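Progress report to Purside, Sumwood chores project
April 5, 2020

Hi all,

You asked for the plain version this time, so I've left the charts out and I'll just tell you where we are. Short answer: the machines can do some chores, slowly, if the chore is a boring one and you don't move the furniture.

We've logged 966 attempts since the last report. Most of those were towels and cups, with the tool sorting coming in near the end. Towels are going pretty well! A square hand towel on a flat table gets folded in around 90 seconds, and I'd be happy to show that to anyone. A fitted sheet is still a disaster and I've stopped scheduling it (I know it was on the original list, and I'd like to talk about swapping it for something else).

Cups are fine as long as they have handles. Glasses we're still dropping more than I want to put in writing, so we've gone over to plastic ones until the new finger pads show up. Those are on order through Ilivmont and should have been in already. I've chased them twice.

The shop-floor side is what you'll care about most, I think. The people at Obradović keep telling me they'd take a machine tomorrow if it could put hand tools away at the end of a shift, and it does sound like an easy job until you try it. Tools are heavy at one end, they're shiny, and they tangle. A pair of pliers swings open as you lift it and takes its neighbor along for the ride. So we've set the job up with two arms and a clear plastic bin, with a screwdriver, a wrench, pliers and some other bits heaped together in it, and the arms have to get them out one at a time. 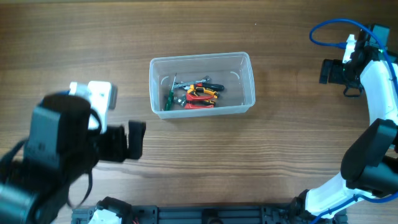
My target for June is 100 tries in a row with nobody stepping in, and I don't care much how long each one takes. Speed we can work on later. What I do care about is the second arm, which is sitting idle way too often while the first one makes up its mind. I'd like to spend most of the next stretch on that.

Money: we're a little under on parts and a little over on hours. I'd like to move the leftover parts money across if that's OK with you. I'll send the sheet separately.

Would we put one of these in a real kitchen today? No. A back room with a bench and a patient owner, maybe by next year. Let me know about the sheet swap when you get a minute.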